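10 Sep 2020

Spent the whole evening on the Clumberg wage tables and I'm still buzzing. I only meant to look up one number (pay in the Brirow valley, before and after the mill closed) and three hours later I had a page full of pencil graphs and a cold cup of tea. The bottom fifth of households there went from 16 percent of the valley's income down to 3! In one generation! I had to go back and check I hadn't read the wrong column.

Best bit is that Kuo, just over the hill, lost its mill too and hardly moved. Same river, same trade, same prices. I want to know why so badly.

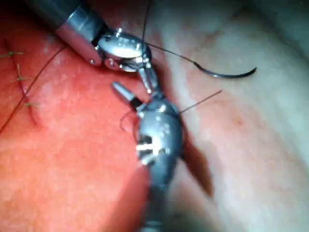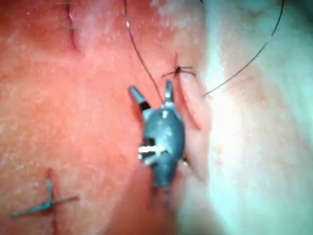 Wages at the top are the part I keep coming back to. The Gralier survey asked 900 households what they earned and what they did for a living, and the gap opens up fastest between people whose skill can be spread over more and more customers and people whose skill can't. Think of those metal jaws working over tissue, the sort of work where a very few trained people are paid very well, and then think of whoever cleans the room afterwards, whose pay in the Brirow figures has barely shifted since the first survey. I'd always lumped that under "technology" and left it there, but Kuo has the same machines and the same cleaners and a much smaller gap, so there must be something in how the pay is settled. Local bargaining? Rents? The Kuo rents are up to 60 percent lower, and I can't believe I skipped that table in August.

Tomorrow I'll redo the graph with housing costs taken out, and split the older workers from the younger ones if the tables let me. Must also find the missing appendix. Bed now, far too late, and the tea mug is still on the stairs.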